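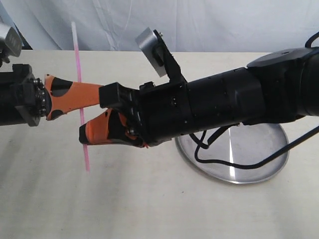
Matúš Šindelář would have preferred to be asked before the arms arrived and not after. He has put straws into drinks kits by hand at the Greneren packing works in Ernska for most of his working life, and he told a staff meeting on Wed 4 October that the first he knew of the change was a notice beside the clocking-in machine.

The notice, put up in August, said that part of the straw and cutlery line would be moved over to robot arms with two-fingered grippers. The company makes up boxed sets for cafés, school canteens and party shops. Each set is packed to order, and the contents change from one customer to the next, which is why so much of the work has stayed with people while the sealing and labelling went over to machines years ago.

Greneren says no jobs will go this year. The 20 people on the line have been told they will keep their present hours and pay until the end of next summer. After that, the company says, it will "look at the shape of the team" again.

Vojtěch Zeman, the production manager, said thin plastic straws had been the hardest item to deal with. They bend, they roll, and they vary slightly from one supplier to another. A gripper that closes too hard will crease one, and a creased straw has to be thrown out. He said the trials had been run at a table away from the line, one straw at a time, before anyone talked about speed.

"We were told by two suppliers that it couldn't be done at a sensible price," he said. "A third one said it could, slowly. Slowly is all right for us to begin with."

The system goes by the name Lo on site. Its running costs have not been made public, and Mr Zeman would not say what the firm had paid for it. He did say that replacement finger covers, which wear out, were ordered in packs of 86 and that the first pack had been opened sooner than planned.

For the staff, the main difference so far is in what they do between eight and noon. Packers used to stand at the belt for the whole of the morning. Under the new rota they spend half of it at the belt and half at a checking bench, where finished sets are opened, looked over and closed again. Up to 300 sets can be checked in a shift. Some packers say the bench is easier on the shoulders. Others find it dull, and one said she missed talking, as the bench seats all face the same way.

The seats are to be turned round. That was agreed at the meeting, along with a second fan for the bench area and a longer break on days when the arms are being set up for a new order.

Training was a bigger sore point. Four packers have been taught to restart an arm after a stop and to load a new job from the screen. They receive a small extra payment for it. Mr Šindelář asked why the places had been given out by the office without being advertised, and he was applauded. Mr Zeman said it had been done in a hurry and that the next round would be open to anyone with a year's service. Names can be put down at the shift desk.

Staff also asked who is to blame when a set goes out with something missing. At present each box carries the number of the packer who closed it, and repeated mistakes can affect the quarterly bonus. The company has agreed that sets filled by an arm will carry a separate mark, so that a fault there does not count against the person at the checking bench unless it was plainly missed.

The first full order to be packed partly by the arms is for Kiduswood, a chain of children's play centres. It comes to 3,499 party sets, each with straws in mixed colours. The packers will fill the cups and napkins and the arms will add the straws. If the arms fall behind, the straws will be put in by hand, as before, and overtime will be offered.

Mr Šindelář said afterwards that he was not against the machines. He had watched them on his break and thought the handling was careful. His worry was about next summer, and he said he had not heard anything at the meeting that settled it.

Greneren has promised written answers to the questions it could not deal with on the day, including whether new starters will be taken on permanent contracts. They will be posted in the canteen and sent out with payslips.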